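4. Preparação da bancada e sessão de recolha

Esta secção aplica-se às equipas do clube de robótica que utilizam o braço Pullus na tarefa «arrumar objetos em caixa com divisórias». Pressupõe que a montagem mecânica (secção 2) e a instalação do programa Yeoman (secção 3) estão concluídas. A instalação de ferramentas diferentes da pinça de dois dedos é tratada no anexo C.

Revisão do texto: 2022-07-12. Responsável pela secção: Nurhan Ekinci.

4.1 Funções durante a sessão

Cada sessão exige no mínimo dois membros. As funções não se acumulam.

Operador — comanda o braço e inicia ou termina cada episódio no Yeoman.
Assistente de mesa — coloca e retira os objetos e repõe a posição inicial entre episódios.

Quem ainda não tenha assinado a folha de segurança pode assistir, mas não executa nenhuma das duas funções. Para assinar, contactar Mikkel Hallgrímsson.

4.2 Verificação antes de ligar

1. Confirmar que o botão de paragem de emergência está premido.
2. Verificar o aperto dos parafusos nos dois suportes dos dedos. Usar a chave do estojo da equipa; não usar alicate.
3. Examinar as almofadas de contacto. Substituir a almofada se a espuma estiver descolada num dos cantos ou apresentar um sulco permanente.
4. Abrir e fechar os dedos à mão, sem corrente. O movimento deve ser contínuo nos dois lados.
5. Limpar a lente da câmara do punho com o pano seco.
6. Seguir os cabos do braço da base até ao punho. Nenhum cabo pode ficar tenso com o braço na posição de repouso nem passar entre dois elos.

ATENÇÃO: não trocar as almofadas com o controlador ligado, mesmo que o programa indique «parado».

Nota: as almofadas são trocadas aos pares. Um par com desgaste desigual desloca o ponto de contacto e invalida a calibração do fecho.

4.3 Disposição da mesa

1. Colocar a caixa de divisórias do lado esquerdo da mesa, vista do operador, com as divisórias lado a lado.
2. Alinhar a caixa com as marcas de fita. Se as marcas tiverem saído, repetir a medição descrita em 2.6.
3. Distribuir os objetos da tarefa pela área livre. Afastar cada objeto da borda pelo menos a largura de uma mão.
4. Retirar da mesa tudo o que não conste da lista de objetos da sessão: telemóveis, ferramentas, copos.
5. Registar no Yeoman a lista de objetos e a divisória de destino de cada um.

Os objetos claros são os que mais falham na deteção quando a iluminação do teto incide diretamente na mesa. Nesse caso, baixar a exposição da câmara um nível de cada vez e repetir a imagem de teste. Não compensar com candeeiros portáteis; a sombra muda sempre que alguém lhes toca.

Os objetos altos e estreitos são colocados ao alto dentro da caixa. Os retangulares e planos ficam encostados à parede interior da divisória. A orientação final conta para a pontuação na prova de Plillmont e deve ser respeitada já na recolha.

4.4 Reposição entre episódios

A reposição é feita pelo assistente de mesa, sempre com a pinça aberta e o braço em espera.

1. O operador termina o episódio e diz «parado» em voz alta.
2. O operador abre os dedos até ao fim do curso e retira as mãos do comando.
3. O assistente confirma o indicador de espera no ecrã e só depois estende as mãos sobre a mesa.
4. O assistente retira os objetos da caixa e coloca-os nas posições seguintes da folha de sorteio.
5. O assistente recua um passo e diz «livre».
6. O operador inicia o episódio seguinte.

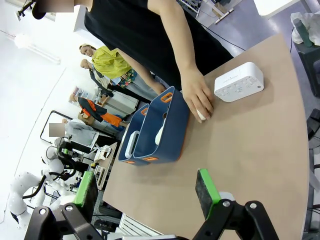 Os objetos pequenos devem ser pousados e largados por completo antes de o assistente recuar. Um objeto ainda a rolar no início do episódio obriga a anular o registo. Para anular, premir «Descartar» no Yeoman e indicar o motivo «reposição»; não apagar o ficheiro manualmente, pois a numeração deixa de coincidir com a folha.

CUIDADO: o espaço entre os dedos abertos é zona de esmagamento. O assistente não passa a mão entre as almofadas em nenhuma circunstância, nem para recuperar um objeto caído. Se um objeto ficar preso, premir a paragem de emergência e seguir 4.6.

Nota: mãos e antebraços do assistente captados nas imagens de reposição não afetam o conjunto, porque o Yeoman só exporta o intervalo entre início e fim de episódio.

4.5 Número de episódios

O bloco normal tem 32 episódios. Ao fim de cada bloco, operador e assistente fazem uma pausa e podem trocar de função. O conjunto usado pela equipa da Chrysoula Alexiou na última prova tinha 1.216 episódios válidos, ou seja, 38 blocos completos. Uma equipa nova deve contar com cerca de 87 minutos para o primeiro bloco, incluindo a calibração.

As equipas que se inscrevam na prova de setembro entregam o conjunto no formato Rarmont, sem episódios anulados.

4.6 Anomalias

Os dedos não fecham por igual: repetir a calibração do fecho (3.4). Se persistir, verificar a articulação do lado afetado.

O objeto escorrega ao levantar: limpar as almofadas com pano humedecido em água e deixar secar. Não usar álcool na espuma.

A câmara do punho perde o sinal ao rodar: desligar o controlador, reencaixar a ficha do punho e rever o passo 6 de 4.2.

Objeto preso na pinça: com a emergência premida, Yiğit Yaman ou Necati Tatlı abrem os dedos pelo parafuso manual. Os restantes membros não executam esta operação.

4.7 Encerramento

1. Levar o braço à posição de repouso.
2. Premir a paragem de emergência e desligar o controlador.
3. Copiar os episódios para o disco da equipa e conferir o total com a folha de sorteio.
4. Guardar os objetos no saco da sessão. A caixa fica na mesa, sobre as marcas.
5. Rubricar a folha (operador e assistente).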